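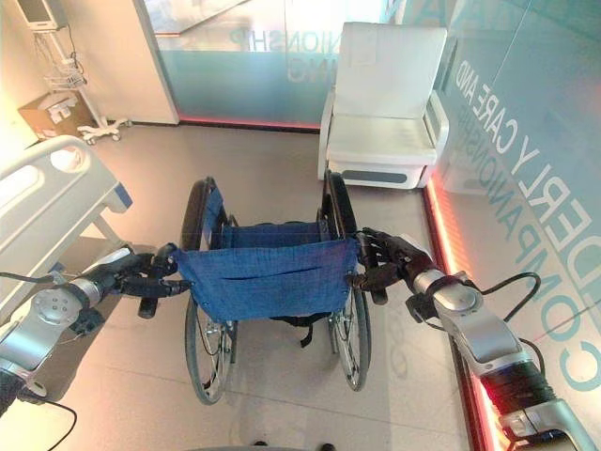
Both grippers closed on the push handles of a wheelchair in the care room.

Workshop and Ward Tips: Sharing the Floor with Robot Arms
Issued by the Hinrichs Care Workshop, Rurnstead. Revised 7 Jul 2018.

Since April, staff at Rurnstead have shared chair moving with the arms. Aides now spend less of the shift pushing and more of it checking equipment and talking with residents. The following points apply to all staff.

Wipe push handles with a damp cloth and dry them fully. Hand cream leaves a film that loosens any grip.

Check tire pressure every 4 days and record it on the sheet by the door.

Tuck hanging straps up before a move. Empty the back pocket of the chair.

Keep boxes against the wall and clear of the route.
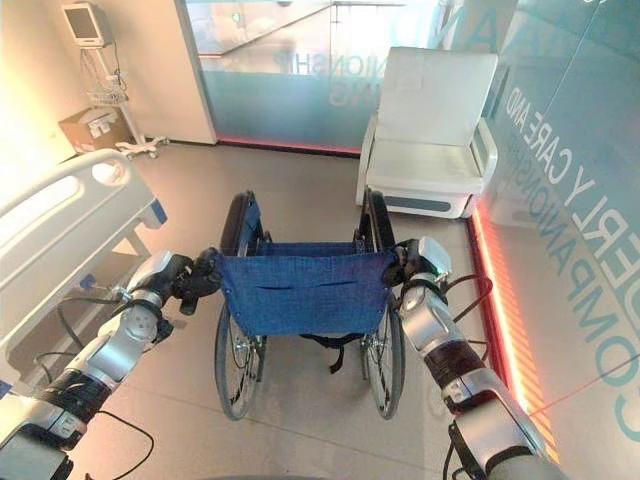
Who is responsible for the brakes when the arms move a chair?
The aide on duty sets and releases them by hand, before and after every move.

Do not reach between the arms and the chair during a move. Call for a stop first.

Aides whose duties have changed are entitled to 5 hours of paid training. Requests should be sent to Lama Obeidat, extension 115.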